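Subject: Re: [gripper-eval] Head camera placement for the hand reference set
List: gripper-eval
Date: 1 May 2022

On the April thread, the Mollwood bench wrote:

> We have the Pruvix two-finger and the Dakham three-finger mounted on
> identical wrists. Before we commit to either, we would like human
> reference footage from a head-mounted camera for the same object
> classes. Questions:
>
> (a) Does one camera height work for both small rigid parts and cloth?
> (b) Is the background a problem for the hand tracker?
> (c) Can the same footage be used for the strap-handle lift, or does
> that need a side view?
>
> Our controller is the Kun, firmware as shipped. Stroke on the Pruvix
> is 85 mm. Stroke on the Dakham is 40 mm per finger.

Answers in order, with stills. All three come from the same location. The packs of bottled water along the wall give a repetitive background with strong color edges.

1. Small rigid parts

The object class is a short cylinder held at both ends. One hand holds, the other presses or turns. For the tracker the difficulty is that the part is mostly covered by the fingers, so its pose has to be inferred from the fingertips. The tracker keeps both thumbs but swaps index and middle on the right hand when they overlap. We label those by hand.

For the grippers, neither unit reproduces this with a single arm. With two arms, the Pruvix holds the cylinder without slip at the lowest force setting. The Dakham centers it better but its third finger blocks the second arm's approach. If your task list is mainly parts like this, I would mount the Pruvix on both sides.
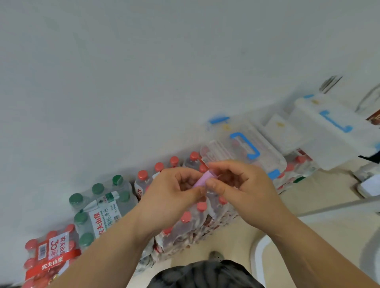

2. Cloth

Cloth is where the two units separate. The human hand pinches with the fingertips and lets the rest of the fabric hang, with the thumb of the other hand flat against the middle. The Pruvix can do the pinch. It has nothing equivalent to the flat thumb, and on our bench the fold opened when the second gripper released.

The Dakham can press with one finger while the other two hold, but only in position mode. In force mode the Kun treats the three fingers as one group and averages the set point. There is a per-finger register, documented on the last page of the manual, and it has to be written before homing. Writing it after homing returns OK and does nothing.

Camera height: the same mount worked for the cylinder and for the cloth. We did change the tilt. With the steeper tilt the lap enters the image, and patterned clothing costs the segmenter some accuracy at the wrist. Plain sleeves and a plain shirt are preferable if you have a choice.
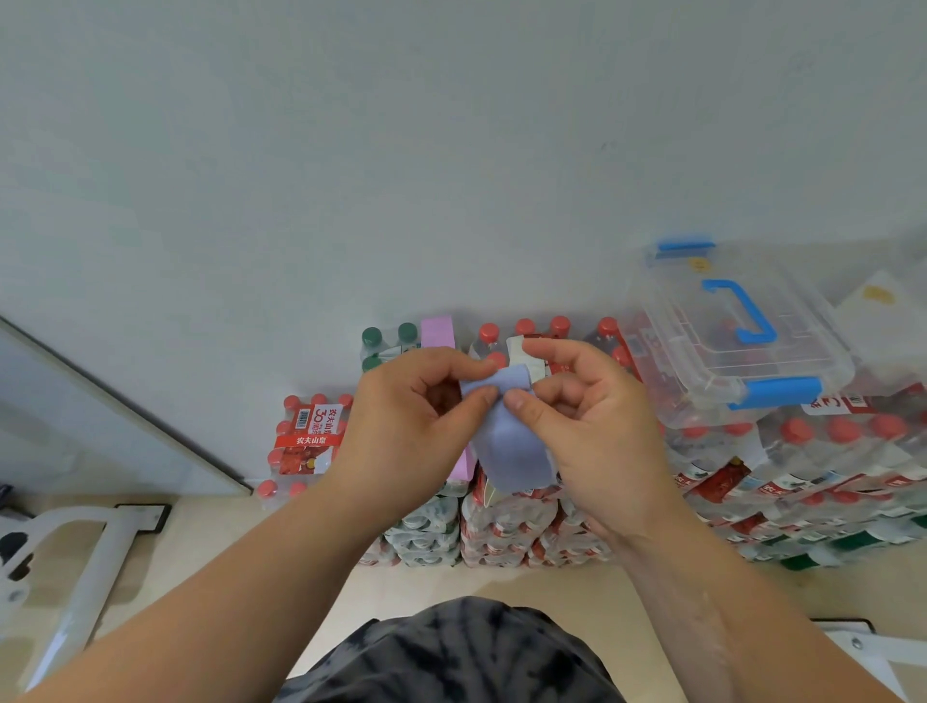 Mollwood, April

Notes from the bench log, copied without edits other than spelling.

Kun bus set to 2 ms cycle. Camera exposure locked. With exposure on auto, the pale wall pulled the hands too dark and the tracker lost the left hand during reach. Locked exposure fixed this in every later clip.

Background: the bottle caps were picked up as fingertip candidates, mostly the red ones. Raising the minimum blob area removed them but also removed the little finger. We went back to the default and masked everything more than one hand length behind the wrist. The clear storage boxes caused no false detections. Their blue handles and clips did, at a low rate, and the mask took care of those as well.

Total labeled set after rejects: 1760 frames.

Strap-handle lift: used the head view for approach only. Once the fingers close under a strap, the contact is hidden from above. A side camera is needed for anything past first contact, so the answer to (c) is no.

The approach data is still useful. Both hands come in palms down with the fingers curled, and the final wrist angle can be read from the forearms even when the knuckles cover the strap. We fed that angle to the Pruvix as a pre-grasp pose and it cleared the film wrap. The Dakham at the same pose caught the film with its outer finger. Rotating it by a third of a turn helped, at the cost of a worse angle on the strap. 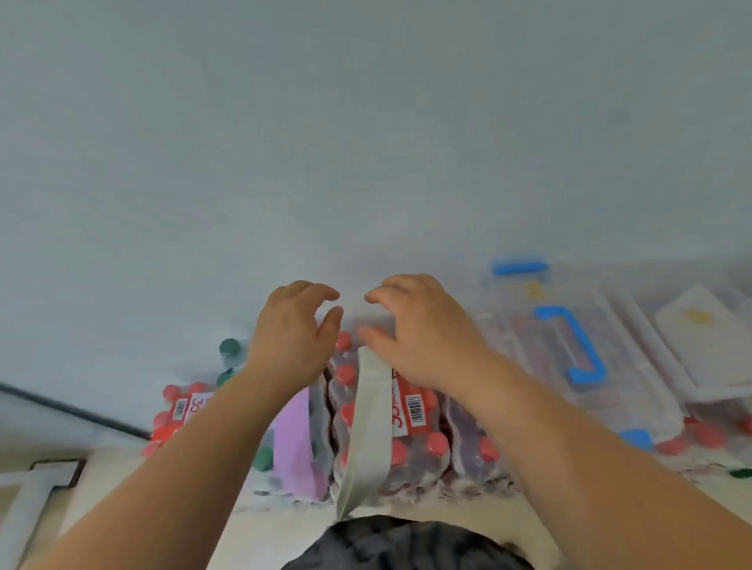
Fig. 3. Approach to a shrink-wrapped pack with a strap handle, head view.

Open items on our side: the per-finger register on the newer Kun firmware, and a softer pad for the Pruvix. If anyone has run the Dakham in force mode with the register written before homing, please post the set points and the cycle time. The mask script is in the list archive under the April thread. It expects locked exposure and will exit if the gain field changes within a clip.

--
gripper-eval mailing list
To unsubscribe, send a blank message with "unsubscribe" in the subject line.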